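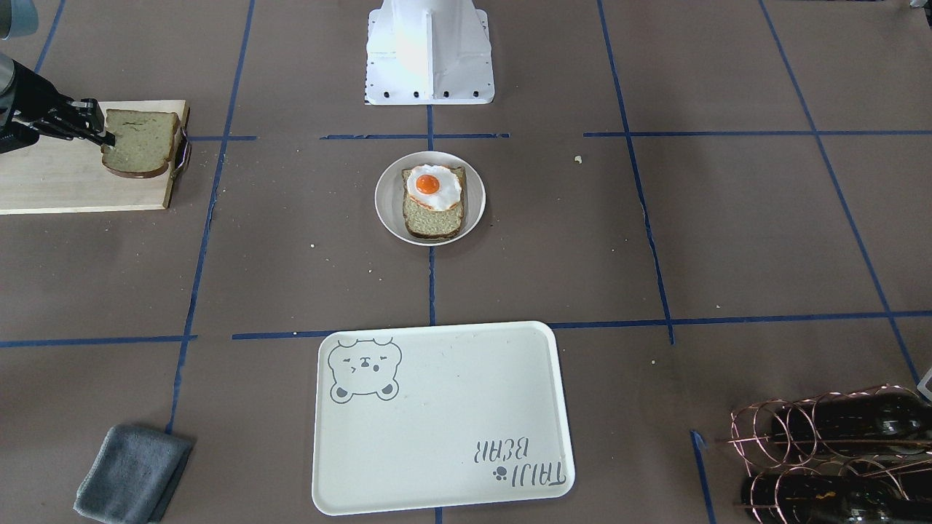
Slice of bread and blue tape.

The Folcombe bike marking register

I spent Saturday going through the figures for the police bike marking scheme. The register now holds 3766 entries, of which 527 were added at the Irkden Road sessions. Each frame gets a code, and the code is tied to a name and phone number.

Vaughn Pettigrew ran the desk and checked every code twice before it was saved. Two bikes have gone back to their owners since May. One had been resprayed, but the code under the bottom bracket could still be read.

If you have moved house, update your entry. Old phone numbers are the main fault in the data.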